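Home | Meetings | Members | Contact
Search this site Go

January
Minutes taken by Conceição Pacheco

Present: Suha Saab (chair), Conceição Pacheco, two members from the shop floor.

1. Hat stands. Suha reported that Urketti will supply wire stands at a better price if we order 95. Conceição asked who had seen a knit hat hold its shape on one overnight. No one had. The supplier's sheet says the dome "restores the crown," a claim the meeting did not accept without a trial.

2. Black beanie. The sample was passed around. Members liked the small white logo on the cuff but doubted it would read from across a store. 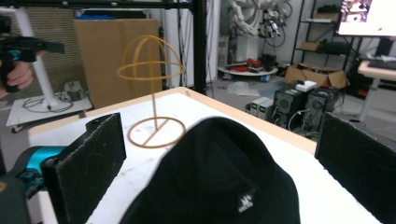
Item 2: black knit beanie, with the gold-colored wire stand to its left.

Suha felt the soft crown was fine lying on a table and wanted it shown that way. Conceição disagreed — a hat lying flat looks like lost property. Left open.

3. Quantities. Masri wants a commitment to 1000 beanies. The meeting saw no sales figures to support this. Agreed to order 12 stands only and put off the beanies.

Action: Suha to ask Masri for last winter's numbers, in writing.

Closed at 4:16.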